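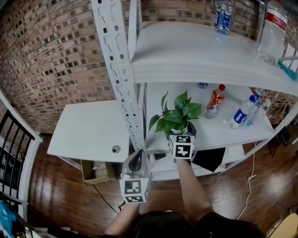

Setting Aside Money for a Home Robot: What We Budget For Before We Shop

Every June I sit down with the household notebook and go over what we might buy in the coming year, and for two years running the biggest line has been a helper robot to tidy shelves and pick up after us. If you're thinking along the same lines, I'd like to save you some of the scribbling and crossing out I did.

Start with the chores and leave the catalogs for later. For a week, write down what you move from one place to another. My own list was mostly bottles, plants and shoes. Bottles are a good test because they come in so many sizes, they tip over and roll, and a full one is a very different thing to lift from an empty. A plant in a little pot is harder, what with leaves hanging over the rim. When you ask for a demonstration, ask to see both, on a shelf as cluttered as your own.

Then measure. Write down the height of each shelf, the depth, and the gap between one board and the next. I missed that last one, and the first arm I liked (the smaller Brastgate) couldn't have reached the back of our middle shelf without bumping the one over it. Slotted metal shelving is a blessing here — you can usually move a board up a notch or two with a screwdriver and an afternoon.

Now the money. Our ceiling is $2,000, and I split it before looking at a single price. I keep $700 of it for everything that isn't the robot: spare gripper pads, delivery, a longer warranty, and a decent surge protector. The Gatosent dealer in Dindcombe quoted me $70 for a set of pads, and I've penciled in 4 sets for the first two years. You may need fewer. I have cats.

Look down at your floors, too. Cables are the thing I'd sort out first, and a few adhesive clips along the baseboard cost next to nothing. Glossy wood is worth mentioning to the salesperson, as some machines are fussier than others about shine.

If you can rent before you buy, do. Hollis will take part of the rental fee off the purchase price, but get that in writing and check how long the offer stands. And keep the box it came in, even if it has to live under a table for a while.

Updated 6th September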